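Stesis 双臂挂衣机 搭建与调试手册
第四章 床面工位：从铺床到第一次提起衣架

读到这一章，说明前三章的立柱、底座和两条手臂您都已经装好了，先恭喜一下。装手臂那一章是整本手册里拧螺丝最多的一章，后面再也没有那么磨人的活儿了（换手腕内的扁平线除外，那个放在附录里，希望您一辈子用不上）。

本章要做的事情说起来很简单：让机器站在床边，两只手从床面上抓住一件已经套好衣架的T恤，再把它平平稳稳地提起来。套衣架的动作在第五章，挂到横杆上的动作在第六章，请不要跳着做。我们收到过好几封来信，都是直接从第五章开始的，最后还是要翻回来做这一章的零位校准，白白多花一个晚上。

为什么选床面，不选桌面？Ginting 工坊里最早那台样机确实是在工作台上练的，台面又硬又滑，衣服一碰就跑，手指下探得稍微深一点就“咚”地敲在台面上，听着很心疼。后来 Olanrewaju Uzor 把机器搬回家里的卧室，床垫软，指尖压下去有余地，床单又有一点摩擦力，衣服老老实实待着，成功率一下子就上来了。从那以后，我们就把床当成标准工位写进手册了。您要是没有合适的床，用一张铺了厚毯子的折叠床也可以，参数表里床面高度那一项改一下就好。

4.1 动手前要备齐的东西

这一节请耐心看完再动手。缺一样东西，中途跑出去找，机器通着电站在床边，家里又有孩子或者猫的话，是很让人不放心的。

· 已完成第三章全部步骤的双臂主体，急停按钮已接好，并且您亲手按过、确认它管用。
· Drunano 控制盒一只，连同它的电源线和网线。
· 木衣架一只。要带金属挂钩、两肩往下斜的那种普通款。带夹子的裤架、植绒衣架、铁丝衣架都先放一放，等第六章做完再试。
· 短袖圆领T恤一件，颜色越鲜艳越好。
· 纯色床笠一条。
· 薄垫布一块，铺在床靠近机器的这一头，浅色，有没有格子都不要紧。
· 卷尺、记号笔、魔术贴扎带若干。
· 一把您坐得住的椅子。真的，调试的时候人是要一直在旁边的。

关于T恤的颜色，多说两句。头部相机是靠颜色和轮廓一起找衣服的，灰床单配灰T恤，人眼看着都费劲，就别为难它了。我们自己练习时常用的是一件亮黄色带黑边的旧T恤，黄布大块大块的，好认；黑边沿着肩缝走，正好给肩部定位当参照。您如果也有类似的撞色T恤，不妨贡献出来。但请不要用您最心爱的那一件，前几天的练习里，肩膀那块布会被反复捏，多少会有些松。

注意：衣服上如果有胸针、亮片、拉链，请换一件。手指内侧的软垫怕刮。

4.2 腾地方、铺床

1. 把床的一侧留出可以走人的空地。您需要随时能绕到机器身后按急停，所以这条路上不要堆东西，拖鞋也请挪开。

2. 机器放在床尾，面朝床头。底座的刹车脚全部踩下，用手推一推立柱，确认它不走也不晃。木地板的话，请在刹车脚下垫上随机附送的橡胶垫，拼花地板尤其要垫，那种地板补起来很麻烦。

3. 床头那边的架子、箱子之类可以不搬，它们离得远，手臂够不着。但如果架子上摆了颜色和T恤很接近的东西，请先收走，等本章做完再放回去。Omolara Effiong 第一次照着这份手册的草稿搭工位时，房间一头有只黄色靠垫，相机对那只靠垫的兴趣比对T恤大得多，她调了一下午参数，最后发现把靠垫拿走就好了。

4. 铺上床笠，四角拉到床垫下面。不用拉到一丝皱纹都没有，有几道浅浅的褶子不影响使用，我们调识别参数的时候就是带着褶子调的。只要别在T恤要放的位置鼓起一个大包就行。

5. 把薄垫布铺在床靠机器的这一头，抹平。垫布不必对得很正，它的作用是让衣服下摆滑动的时候不带着床笠一起跑。

6. 用卷尺量一下床面到地面的高度，量T恤要放的那个位置，量的时候轻轻压住床面，别用力。把数字记在手册封底的表格里，待会儿要输入控制盒。

说明：乳胶垫和很软的海绵垫，量出来的高度会因为您按得轻重不同而差不少。遇到这种床，请多量几回，取最高的那个数。宁可让手指先停在高一点的地方，再慢慢往下调。

4.3 理线

线这件事情，文字写起来很枯燥，可是十台出毛病的机器里，总有好几台最后查到线上。请泡杯茶，慢慢做。

1. 确认控制盒电源是断开的。

2. 从右臂开始。前臂侧面有一个伸出来的金属接头，黑色线缆从这里出来。用手指轻轻转一转接头外圈，应当是紧的。

3. 让线缆从接头处自然往下垂出一个弯，再引到底座。这个弯不要拉直，手臂往前伸的时候，就靠它让出长度来。弯的最低处离床沿要有 50 毫米以上，不然手臂一动，线就在床单上来回蹭，时间长了会把衣服勾过来。

4. 左臂照样做一遍。左边的线比右边细一些，更容易缠到刹车脚上，请用魔术贴扎带固定在立柱侧面。扎带不要勒紧，能塞进一根手指最好。

5. 把左臂的线插到控制盒 2 号口，右臂的线插到它旁边的口。插反了不会烧东西，但是您按左手，右手会动，场面比较吓人。

6. 两只手的线都插好后，请您站在机器背后，用手托着手臂，把每一节都缓缓地活动一遍，看看有没有哪个姿势会把线绷直。有的话，回到上面第3步，把弯再放大一些。

注意：手腕外壳上的警告标签请不要撕掉，也不要用胶带盖住。有朋友觉得贴着标签不好看，撕了以后家里人不知道那里会夹手，这个险不值得冒。

注意：活动手臂的时候，控制盒必须断电。通着电去掰手臂，电机会跟您较劲，齿轮吃亏，您的手腕也吃亏。

4.4 上电与找零位

1. 请家里其他人暂时离开机器能够到的范围，猫狗也请抱出去。

2. 打开控制盒。屏幕亮起后会走一遍自检，这段时间两条手臂会轻轻抖一下，是正常现象，不用怕。

3. 在菜单里选“零位”，按提示先做左臂，再做右臂。手臂会自己慢慢走到垂下来的姿势。请坐在椅子上看着它走完，手放在急停旁边。

4. 零位做完以后，选“床面”，把4.2节量到的高度输进去。

5. 选“试探”。右手会张开，慢慢往下，直到指尖碰到床面为止。您会看到床单在指尖下微微陷下去一点，然后手就停住了。陷得比较深，说明高度输小了；手停在半空不动，说明高度输大了。改完再试一遍，直到您自己看着舒服。

6. 左手也试探一遍。两只手停下的高度应该差不多，如果一高一低很明显，多半是底座没有放平，请回到4.2节第2步重新垫一垫。

说明：Huvinico 手掌装上手腕以后，前几次弯手指会有点涩，指节里的润滑脂还没有跑开。请在“手部”菜单里选“握张循环”，让它空着手做 50 次，再继续下面的步骤。这一步可以去给自己续杯茶，但是别走远。

4.5 把衣服和衣架摆好

第五章会教机器自己套衣架，本章先由您来代劳。套的时候请像平时一样自然就好，不用特别讲究。

1. 把衣架从领口放进T恤里，木头的两边伸到肩膀下面，挂钩从领口露出来。

2. 把T恤平放在床靠机器的这一头，正面朝上，领口朝着床头，下摆朝着机器。挂钩也朝床头那边，不要扭到侧面去。

3. 两边肩膀大致一样高就行。前胸有些软软的褶子不必理它，领口附近如果叠了厚厚一层布，请用手掌抹开。

4. 看一看领口后面。衣领内侧的布有时会翻上来盖住挂钩的根部，轻轻塞回去。

5. 袖子自然放着，别压在衣架下面。压住了的袖子，提起来的时候会把肩膀往里拽，衣服就歪了。

6. 站到机器后面，弯下腰，从它的角度往床上看一眼。挂钩应当在两条手臂中间偏前一点的位置。如果您觉得自己伸出双手就能很顺地抓起这件衣服，那它大概也没问题。这个土办法我们用到现在，比用尺子量要快得多。

说明：垫布被衣服压住一角、露出一角，都不要紧，不需要重新铺。

4.6 右手捏肩

两只手我们分开来练，先右后左。一只手的时候看得清楚，出了问题也容易停。

1. 在菜单里选“单手”，再选“右”。速度请拨到最慢一档。是的，非常慢，慢到您会忍不住想替它把衣服拿起来。请忍住。

2. 按一下“识别”。屏幕上会在T恤的两边肩膀和挂钩上各画一个小圈。三个圈都落在该在的地方，再往下走。有一个圈跑偏了，先看看灯光，窗帘缝里漏进来的一道强光常常是祸首。

3. 按住“前进”不松手。右手会从右下方伸过来，移到右肩上方，停住。松开“前进”它就停，这一点请多试几遍，练到您的手指头自己记住为止。

4. 继续按住“前进”。手会往下探，在衣架末端附近合拢，连同肩上的布一起捏住。

5. 手停稳以后，先什么都不要按，凑近看一看：布是不是真的在指间，有没有把下面的床单也一起捏了进去。床单被捏住的话，提起来的时候整条床笠都会跟着起来，那个样子有点滑稽，对手腕却是很大的负担。

6. 没有问题，就按“松开”，让手退回去，再从第3步来一遍。连着几遍都捏在差不多的位置，这一节就算过了。
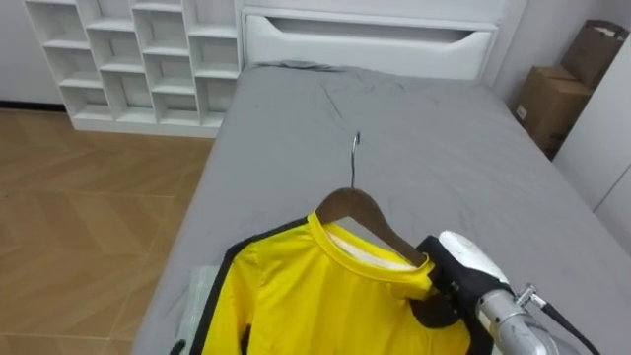
4.7 左手捏肩，右手去找挂钩

现在轮到两只手一起上了。这里的分工，很多朋友一开始会觉得意外：右手在上一节里捏的是肩膀，到了这一节，它要改去找挂钩，肩膀交给左手。原因其实在第六章，往横杆上挂的时候，管挂钩的那只手要离横杆近，而我们默认横杆在机器的右边。如果您家的横杆在左边，请在“设置”里把“主手”改成左，后面所有步骤里的左和右都请对调着读。（对不住，我们试过写两个版本，实在太厚了。）

上一节单独练右手捏肩，也不是白练的，第六章里衣服歪了要补正，用的就是那个动作。

1. 选“双手”，速度仍然是最慢一档。

2. 按“识别”，看三个圈的位置。

3. 按住“前进”。左手会先动，从左下方伸过来，手指弯起来拢住左肩，在衣架左端附近把布捏住。

4. 左手捏好以后不会再动，它在这里的任务就是稳住衣服，不让衣架在右手碰到挂钩的时候转圈。请看一看左手的手指有没有把衣架的木头顶歪。顶歪了就松开，把衣服往左挪一点点，重来。

5. 继续按住“前进”。右手抬起来，四根手指并拢张开，朝着挂钩的方向靠过去，停在挂钩右侧。这个位置我们叫“候位”，后面会反复提到。

6. 在候位上松开按键，蹲下来看一看指尖和挂钩的高低。指尖不应当顶在挂钩的弯头上，也不应当扎进床单里。
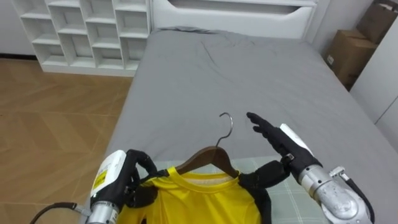
图4-2 候位：左手捏着左肩处的布料，右手张开，指尖在金属挂钩右侧。

7. 候位的高低不合适，可以在“微调”里改，每按一下走 2 毫米。请一下一下地按，按一下看一眼。Olanrewaju 有一回心急连按了一串，右手从挂钩上面整个越了过去，又一本正经地在空气里捏了一把。

8. 前后左右也可以微调，方法一样。调完以后按“记住”，控制盒会把这个偏移量存下来，下次开机还在。

9. 退回去，再走一遍候位。走到同一个地方，就可以进下一节了；走不到同一个地方，先去看看底座刹车脚是不是松了。

注意：右手在候位的时候，请不要伸手去拨挂钩帮它的忙。我们知道您很想这么做。要拨，请先按“暂停”，等屏幕上的字变成“已停”，再伸手。

说明：有些衣架的挂钩可以自己转，有些是固定的。会转的那种，请在钩子根部缠一小圈薄胶带，让它转起来不那么顺滑。全部章节做完以后可以撕掉。

4.8 合指与提起

1. 从候位按住“前进”，右手会往左下方移一小段，手指合拢，握住挂钩根部。

2. 听声音。合指的时候应当是一声轻轻的“嗒”，那是金属碰到软垫边缘。如果是“咔咔咔”连着响，说明手指在空转，请马上松开按键，检查软垫有没有脱落。

3. 握住以后，按“轻提”。两只手会一起抬起很小的一段，让肩膀刚刚离开床面，然后停住。这时候下摆还拖在床上，属于正常情况。

4. 看三个地方：挂钩有没有在手里滑，左肩的布有没有从指间溜出来，袖子有没有挂在哪里。您可以轻轻吹一口气，衣服会晃，但不应当往下掉。

5. 都好的话，按“提起”。两只手会继续往上，直到整件衣服离开床面。第一次看到它自己把一件T恤提起来，真的会很高兴！Omolara 说她当时把全家人都喊来看，又演示了好几遍，晚饭都凉了。

6. 看够了以后按“放回”，手会把衣服原样放下。放下以后衣服多半不像您摆的那样平整，需要重新理一理。

注意：请不要在衣服提在空中的时候关电源。断电后手指会松，手臂也会慢慢往下沉。一定要先“放回”，再关机。

注意：提起状态下，请不要让孩子从手臂下面钻过去，不管他们觉得多好玩。

4.9 练到放心为止

到这里，动作已经都通了，剩下的是重复。我们自己那台样机，光是在床面上提衣架就提了 1,871 次，每一次都记在一个横格本子里，后来换了本子还舍不得扔。您不需要做这么多，按下面的节奏来就很好。

1. 头一个晚上只用最慢一档。每做完一次，重新摆衣服，故意摆得和上次不太一样，偏左一点，斜一点，都可以。

2. 没有出现掉落和捏到床单的情况，第二个晚上可以把速度拨快一档。再快请等到第六章之后。

3. 换一件衣服试试。先换厚薄差不多的，再换厚一些的。厚衣服要在“手部”里把捏力往上加一格，换回薄的记得减回来，不然领口会留下印子。

4. 换一种光线试试。上午的自然光和夜里的顶灯，对相机来说差别不小。夜里只开床头小灯是不行的，这个我们替您试过了。

5. 每次练完，在手册后面的记录页上写几个字：什么衣服，什么灯，哪里不顺。字写得潦草没关系，您自己认得就行。将来写信来问我们问题的时候，把这一页拍下来一起寄，我们回信会快很多。

说明：夏天开着空调对着床吹，薄T恤的袖口会被吹得翻起来，识别圈会跳来跳去。把风向拨开就好。

4.10 常见的小毛病

识别时左肩的圈一直找不到
先看袖子是不是翻到肩膀上面来了，再看衣服是不是摆得太靠左，有一截已经出了相机的视野。下摆出去一点没有关系，肩膀必须看得见。

右手捏肩时总是捏空
多数是床面高度的问题。床垫睡久了会塌一点，上个月量的数，这个月可能就不对了。重做4.4节的第4步到第6步。

捏住了，一提就滑
指内软垫上沾了绒毛。用湿布擦一擦，晾干再用，不要用酒精，软垫会发硬。浅色的垫布也该抖一抖了，很多绒毛是从那里来的。

右手到候位时，指尖老是碰到挂钩
看看您的衣架是不是比较小。小号衣架的钩子也矮，候位要往右多让一点。在“微调”里按两三下，再按“记住”。

左手松不开
先按“暂停”，再按“松开”，等一会儿。还是不松，就断电，用手把手指一根一根轻轻打开，从最外侧的那根开始。打开以后请做一遍“握张循环”，再决定要不要写信给我们。

手臂动到一半停下，屏幕显示“线缆”
手臂觉得有东西在拽它。看一看右边那根黑线是不是被床沿或者墙边的缝夹住了。床的一侧紧靠着墙或柜子的朋友，请特别留意这条缝，线很喜欢往里面钻，我们甚至建议塞一条卷起来的毛巾把它堵上。

每次开机后的第一遍都偏，后面又好了
这个毛病困扰过我们很久。后来是十月里一位读者来信提醒，说她家机器放在窗边，早上冷，指节涩，先空着手活动一会儿就没事了。我们照着做，果然好了不少。现在我们自己也是开机后先跑一小段“握张循环”。

4.11 收工

1. 按“放回”，确认两只手都是空的。

2. 选“收臂”，手臂会折到立柱两侧。折的时候请看着右边的线，别让它夹在肘部里。

3. 关控制盒，等屏幕全黑，再拔电源。

4. 把衣服连同衣架一起拿走，垫布叠好。床笠如果被手指压出了印子，抖一抖，过一夜自己会平。

5. 松开刹车脚，把机器推到墙边，再把刹车脚踩下。请一定要踩下，半夜起来喝水撞到一台会溜走的机器，谁都会吓一跳。

6. 床还给睡觉的人。

下一章开始之前，请再准备两只同款的木衣架，另外把本章用的T恤洗干净，自然晾干，不要用柔顺剂。第五章的套衣架动作对布料的滑涩很敏感，用过柔顺剂的衣服请先留着，到5.9节再拿出来。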